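Friday, April
Entered by Ásdís Hallgrímsson, Hesska cell, Bunuver workshop

Gripper service on the Hesska arm, begun 8:40. The finger pair was removed, cleaned with a lint-free cloth and isopropyl, and inspected under the bench lamp. No cracking was found at the finger roots. The left mounting screw had backed out by a quarter turn. Both screws were refitted with fresh low-strength threadlocker and torqued in accordance with the Greten sheet, which is now kept in the grey binder.

The jaw was then cycled 1000 times at half speed with no load. Motor temperature settled at roughly 24 degrees above ambient, a little higher than in the previous entry. The open position repeated within tolerance. The closed position drifted slightly in the first part of the run and then held. The zero offset has been rewritten and the old value retained in the parameter file.

The wrist camera was recalibrated after the fingers went back on. The first attempt was rejected by the software and the lens was wiped before the second, which passed. Colleagues are reminded that any removal of the fingers requires a new calibration, including removals for cleaning only.

Outstanding: the cable clip at joint 4 is worn and a replacement is on order. Until it arrives, wrist rotation is to remain limited in software. The spare finger set has 3 of its screws; the missing one should be replaced before the set is labelled as ready.

Wrist view with the jaw open over the upholstered surface, red and white cloth at the right finger.

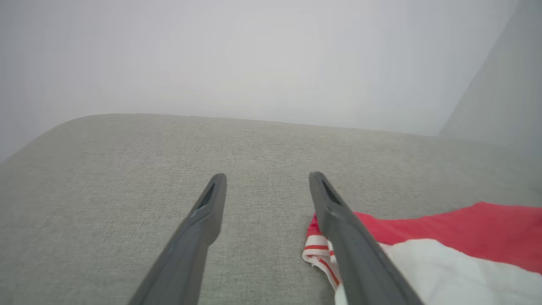
Þrastardóttir asked that the closed-position drift be checked again from a cold start before the offset is treated as final, and would prefer the rotation limit be written on the cell door as well as in the software.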